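Light wood tray for a round table – oil it or leave it alone?

okside_9
Posted June 29, 2022

Hello all, long-time reader, and I do hope this is the right corner of the forum. We have a round table with a honey-coloured top in our small office, the sort of thing everyone ends up eating lunch at, and I've got hold of a shallow light wood tray with raised, rounded edges to go with it. The plan is for it to hold the teapot, the milk and whatever biscuits survive the morning. My question is whether I should oil it before it sees its first spill, or whether that will turn it orange next to the table.

Nyarko
Oil it, definitely! I've done 4 trays since April, two thin coats each, and wiped off the extra after about twenty minutes. They do go a shade warmer, but on a pale wood I find that rather lovely – and tea rings wipe straight off.

preresar2633
I'd have to disagree with Nyarko, sorry. If it has already got a factory lacquer on it, the oil will just sit on top and go sticky. Put a drop of water underneath, where it won't show, and see whether it soaks in. Could we see the colour, and how the edge curves?

okside_9
Of course, and thank you both for being so kind about it. The tray by the table first, then some curved pale wood closer up.

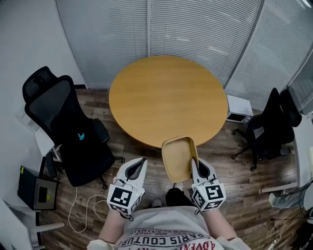
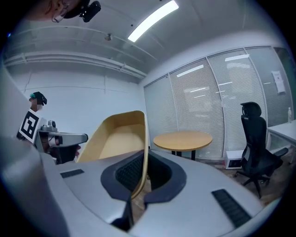 Veronika Szekeres
I'm with preresar on testing first, though I wouldn't oil it whatever the drop does. A hard wax is kinder to pale wood and you only need to redo it once a year or so. Mine has had 3 years of teapots on it and still looks very respectable. Do put a cork mat under the pot, though!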